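The Flerent Prize for Marrows

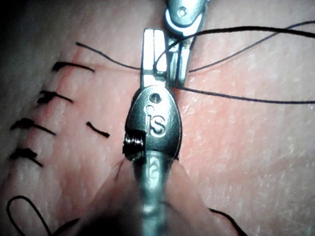
The letters IS, on metal.

12 comments - 196 shares

The rules of the Flerent Show ran to 304 numbered clauses, and Gemechu Nigatu had read them all, which put him at a disadvantage. Everyone else on the marrow bench had read none and grew whatever they liked.

He had moved up from Omport in the spring, to a house with a long thin garden and a view of the back of the feed merchant's. The previous people had left him a compost heap of great age and a note saying the boiler liked to be spoken to. He spoke to it. He also dug a bed, because Mrs Henare next door had leaned over the wall on his second morning and asked what he was entering.

"Entering for what?" he said.

She looked at him the way one looks at a man who has come to church in his swimming trunks.

So he sowed marrows. He sowed six, of which the slugs took four in a single night, leaving him with one that sulked and one that seemed to have been waiting all its life for somebody to take an interest. By July it was the length of his forearm. By August he had stopped inviting people round, as there was only one thing he wanted to show them and he had heard himself showing it.

Clause 200 was the trouble. It said that an exhibit must be "the unaided work of the exhibitor, his household and his ground". Gemechu lay awake over that. The rain had helped. The bees had helped, and the bees were Mrs Henare's. Did a borrowed watering can count as aid? He wrote to the show secretary, a Mr Brornala, setting out his position over two sides of paper, and had a postcard back that said: Is it a marrow?

He replied that it was.

The second postcard said: Then bring it.

On the morning of the show he cut it at six, wrapped it in a bath towel and carried it down the hill like a rescued child. It was a Saturday, and the whole of Flerent was going the same way with things under cloths. There was a good deal of nodding and no conversation. A man with a wheelbarrow overtook him at the bridge, and Gemechu saw, where the blanket had slipped, a stretch of dark green that went on for longer than seemed decent.

"Morning," said the man.

"Morning," said Gemechu, and walked the rest of the way slightly sideways so as not to look.

The tent smelled of onions and wet grass. He found his card, put his marrow behind it, turned it so that the pale patch faced the canvas, thought about clause 88 (concealment of blemishes) and turned it back again. Then he was sent out with everyone else while the judging was done, and stood by the tea urn for an hour and a half holding an empty towel.

Mrs Henare was there too, eating a scone with her gloves on. She had entered the chutney.

"I ought to tell you," he said, "I think your bees may have been in my marrow."

"I should hope so," she said. "They've been in everybody's."

"I mean I may have to withdraw."

She chewed for some time. "My late husband," she said, "won that cup nine years running, and he fed his on stout and sugar through a bit of wool. You'd go past at night and hear it drip."

"Clause 140," said Gemechu faintly.

"He wrote clause 140," said Mrs Henare. "It was after he'd stopped growing them."

When the tent opened again there was the usual polite stampede. The man with the wheelbarrow had come second and was explaining to a steward, in a low voice, about straightness. First had gone to a girl of ten whose marrow was neither large nor straight but had, according to the card, "a good even colour and no airs". Gemechu walked along the bench to his own. Someone had propped a slip of paper against it, in the handwriting he knew from the postcards.

It said: It is a marrow. Third.

He read it twice. Then he asked the steward whether third prize came with a certificate, and whether there was a form to sign for it, and on hearing that there was, and that it had a second page, he felt for the first time that he might stay in Flerent.

They ate the marrow on the Sunday, he and Mrs Henare, stuffed with mince. It tasted of very little. She brought the chutney, which had come nowhere, and they got through most of the jar.

"Onions next year," she said, scraping her plate. "There's a whole other book for onions."

He asked if he could borrow it.

196 shares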